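Subject: Re: [packing-swap] Bubble wrap or honeycomb paper for the glassware?

Hello all,

Parvathi Bangera wrote:
> We have 60 storage jars and a few lamp shades to get ready before
> the move in December. I have a roll of bubble wrap left over from
> last time and Mohandas has offered me honeycomb paper. Has anyone
> used both? I don't want to unpack a box of splinters in Dindow.
> Also, do you tape the wrap or tie it?

I've used both. For jars I would go with the bubble wrap you already have. Bubbles to the inside, one full turn and a half, and fold the ends into the mouth of the jar. Honeycomb paper is good on flat things like plates, but it slides off anything with a narrow neck unless you use a lot of it.

For the lamp shades, don't wrap them tight. One loose layer, then stand each one in its own box with crumpled paper at the bottom. Waltraud sent two Grosska shades inside one another last year and the inner one came out with a dent.

On tape – I use paper tape, and only wrap to wrap, never on the glass. The clear kind from Draston left glue on a set of bowls that took me an evening to get off. String works too, but it cuts into the bubbles if you pull it.

Before you start, lay the sheet out flat on the table and check it for flat patches. Old rolls lose air along the folded edge, so cut that strip away and use it as filler. Brush the sheet off as well. Thread and fluff cling to plastic and end up on the glass. 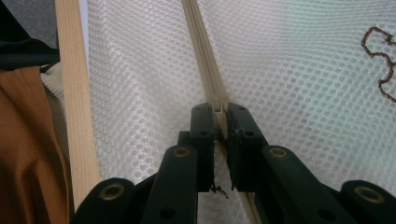

Photo: Kumaresan Hegde

The white sheet with the honeycomb pattern is the sort of thing I mean, soft folds and wrinkles included. If yours has been sitting in a garage, wipe it with a dry cloth first.

Boxes: I have 100 of the small Leblanc ones flattened in the hall and you are welcome to as many as you can carry. They take four jars each with a card divider. Please bring back any you don't use, Mohandas has asked for the rest.

I'm in most evenings after 6.

Agnes Gourlay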